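工单 2367：Skenilon 同步客户端反复生成“冲突副本”，共享目录文件数持续增加
状态：已解决
优先级：中
产品：Skenilon 桌面同步客户端（Windows / macOS）
服务端：Nouri 文件存储，自建
提交人：Refugio Cisneros（Bendgate 办公室，排版组）
处理人：Nevzat Başaran（Patero 技术支持）
建单日期：2026年3月29日

问题描述（提交人填写）

排版组的共享目录“季刊_定稿”里不断冒出带“冲突副本”字样的文件。同一个 INDD 文件，我早上打开时只有一份，中午变成三份，文件名后面分别带着两台电脑的机器名。文件内容看上去一样，大小也一样，只有修改时间不同。

组里没有人同时编辑同一个文件。我们有登记表，谁在改哪一篇都写在上面，我核对过，没有重叠。

已经试过的办法：退出客户端重新登录；重启电脑；把冲突副本手动删掉。删掉以后过一阵又会出来，有时候连已经删掉的那份也回来了。

影响：印厂要文件的时候我们得逐个比对，怕发错版本。目前还没有发错。

附件：冲突文件列表（文本）、客户端日志压缩包、图片。
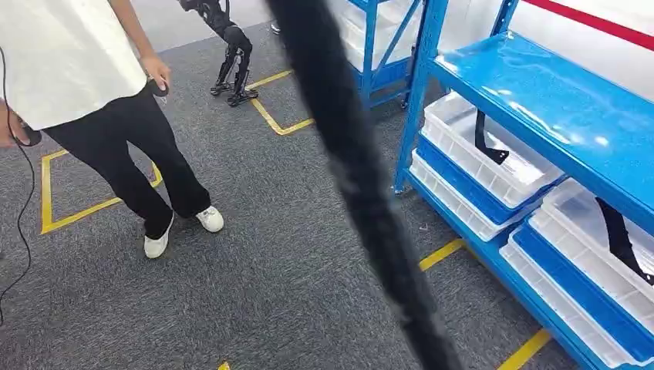 补充一点，客户端版本我在“关于”里看到的是正式版，没有装过测试版。防病毒软件是公司统一装的，我没有权限关。另外目录里有些文件名带全角括号和空格，不知道有没有关系，以前一直这么命名，没出过问题。

处理记录

记录一（Nevzat Başaran）

收到。先请暂时不要再手动删除冲突副本。客户端把删除当作一次正常改动上传，如果另一台机器此时持有旧的索引，它会认为文件丢失并重新上传，这就是你看到“删掉的又回来”的原因之一。

请提供下面的信息：
出现在文件名里的机器名，全部列出来；
这些机器的操作系统；
共享目录在每台机器上的本地路径；
是否有人把这个目录同时放进了别的同步或备份软件。

记录二（Refugio Cisneros）

机器名出现过的有三个：BG-LAYOUT-2、BG-LAYOUT-3、BG-MAC-PROOF。前两台是 Windows，最后一台是 Mac，放在校对那张桌上，大家轮着用。

本地路径：两台 Windows 都在 D 盘的 Skenilon 目录下。Mac 的在外置硬盘上，因为内置硬盘满了，March 月初挪过去的，我按月份记不太准，应该是三月第一期稿子进来之前。

别的同步软件没有。备份是系统自带的。

记录三（Nevzat Başaran）

外置硬盘这一条有用。请在 Mac 上打开“磁盘工具”，选中那块外置硬盘，把“格式”一栏的内容告诉我。

同时我看了日志压缩包。BG-LAYOUT-2 的日志里有大量如下记录：

[WARN] mtime mismatch local=+2s remote=0 path=/季刊_定稿/03_人物/正文.indd
[INFO] hash not computed, size equal, policy=mtime
[WARN] conflict copy created

意思是：本地文件的修改时间和服务端差两秒，大小相同，客户端没有去比对内容校验值，直接按时间判断为冲突。正常情况下大小相同时应当计算校验值，校验值一致就只更新时间，不生成副本。这里的策略是 mtime，说明有人改过设置，或者是从旧配置继承下来的。

记录四（Refugio Cisneros）

磁盘工具里写的是“MS-DOS (FAT)”。这块硬盘以前是用来给印厂拷文件的，所以一直没有重新格式化。

设置我没有改过。问了同事，也都说没有。

记录五（Nevzat Başaran）

原因基本清楚了，是两件事叠在一起。

第一，FAT 格式记录修改时间的精度是 2 秒。一个文件在 Windows 上保存，时间比方说是 14:05:33，同步到 Mac 的外置硬盘以后只能存成偶数秒。客户端下一次扫描，发现本地时间和服务端不一样，就认为这个文件在 Mac 上被改过。

第二，客户端的比对策略被设成了只看时间。这个选项在早期版本里是默认值，为的是在大文件目录里少算校验值。后来的版本默认改成先比大小再比校验值，但升级安装不会覆盖已有的配置文件。你们的机器是一路升级上来的，所以还保留着旧值。

只有第一件事，客户端会多算几次校验值，不会生成副本。只有第二件事，在时间精度一致的磁盘上也很少触发。两件都有，就会像现在这样。

全角括号和空格与此无关，日志里没有编码方面的报错，文件名可以照旧。防病毒软件也不用动。

记录六（Nevzat Başaran）

处理步骤如下，请按顺序做，中间不要跳。

步骤 1
在三台机器上都暂停同步：托盘或菜单栏图标，右键，“暂停”，选“直到手动恢复”。不要直接退出客户端，退出后再启动会先做一次全量扫描，策略还没改，又会生成一批。

步骤 2
在服务端给“季刊_定稿”做一个快照。Nouri 管理页面，“存储”，“快照”，“新建”。名称随意，能认出来即可。这一步我可以远程代做，需要的话回复一句。

步骤 3
在每台机器上打开客户端的配置文件 client.conf，找到这一行：
compare_policy = mtime
改为：
compare_policy = size_hash
保存。如果文件里没有这一行，在 [sync] 小节的末尾加上。Windows 上请用记事本，不要用 Word 打开。

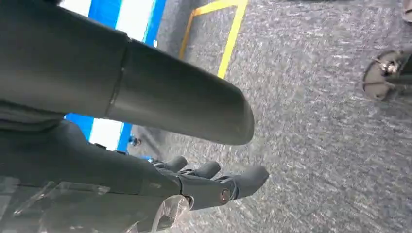
步骤 4
处理 Mac 的外置硬盘。把硬盘上同步目录以外的东西先拷到别处，然后用磁盘工具抹掉，格式选 APFS。抹掉之前请确认快照已经完成，而且 Mac 上没有尚未上传的改动：客户端“活动”页里“待上传”应为 0。

步骤 5
先恢复一台 Windows 的同步，等它显示“已是最新”，再恢复另一台，最后恢复 Mac。Mac 会把目录完整下载一遍，目录比较大，建议下班前开始。

步骤 6
清理已有的冲突副本。不要手工删。客户端“工具”菜单里有“合并相同副本”，它会比较校验值，内容完全一致的才合并，不一致的会列出来让你自己看。

记录七（Refugio Cisneros）

步骤 1 做完了。步骤 2 请代做，我没有管理页面的账号。

步骤 3 有个问题。BG-LAYOUT-3 的配置文件保存时提示“拒绝访问”。另外两台改好了。

记录八（Nevzat Başaran）

快照已建，可以往下做。

BG-LAYOUT-3 的提示是权限问题。那台机器的客户端是以“所有用户”方式安装的，配置文件在 ProgramData 下面，普通账号只能读。我已经从管理控制台把这一项推送下去，请在那台机器上点“检查策略更新”，再打开配置文件看一下，应当已经是 size_hash。

记录九（Refugio Cisneros）

看到了，已经是 size_hash。

外置硬盘上有一个给印厂的旧文件夹，拷出来花了 40 分钟。待上传是 0。硬盘已经抹掉，选的 APFS。

两台 Windows 都显示已是最新。Mac 正在下载，我让它开着。

记录十（Refugio Cisneros）

Mac 下载完了。运行“合并相同副本”，大部分自动合并了，剩下 3 个列为“内容不同”：

01_卷首/目录.indd
03_人物/正文.indd
05_书评/图注.docx

前两个打开比较，区别是有一份更新过链接图，另一份没有。保留了更新过的。图注那个两份都有改动，我找同事对着改成一份了。

记录十一（Nevzat Başaran）

图注那个文件属于真正的冲突，应该是 Mac 上改完还没上传的时候，另一台也存了一次。登记表里如果把校对用的 Mac 也算作一个位置，这种情况会少一些。

请正常使用一个工作日，然后把三台机器的日志再导出一次发给我。

记录十二（Refugio Cisneros）

日志已上传。用了一天，没有出现新的冲突副本，今天改过的文件在三台机器上都只有一份。

登记表加了一栏“在哪台机器上改”。

记录十三（Nevzat Başaran）

看过日志。mtime mismatch 的记录没有了，三台都是 policy=size_hash。冲突记录为零。

快照先保留，到下一期定稿之后再删，到时候由我这边处理。

解决方案摘要

现象：共享目录反复生成内容相同的冲突副本，手动删除后重新出现。
原因：Mac 的外置硬盘为 FAT 格式，修改时间精度低；客户端沿用旧配置，只按修改时间判断冲突。
处理：比对策略改为 size_hash；外置硬盘改为 APFS；用客户端自带工具合并副本。
未解决的部分：升级安装保留旧的 compare_policy，且界面上没有提示。已另建内部问题转给 Skenilon 客户端开发组，不在本工单内跟踪。

相关说明

U 盘和外置硬盘如果要放同步目录，Windows 用 NTFS，Mac 用 APFS。exFAT 的时间精度比 FAT 好，但是客户端对它的支持还不完整，暂不建议。

给印厂拷文件请另用一块硬盘，FAT 或 exFAT 都可以，不要把同步目录放在上面。

如果在别的组也看到同样的日志（mtime mismatch 后面紧跟 conflict copy created），先查 compare_policy，再查磁盘格式，可以直接引用本工单号。

提交人确认：已解决，可以关闭。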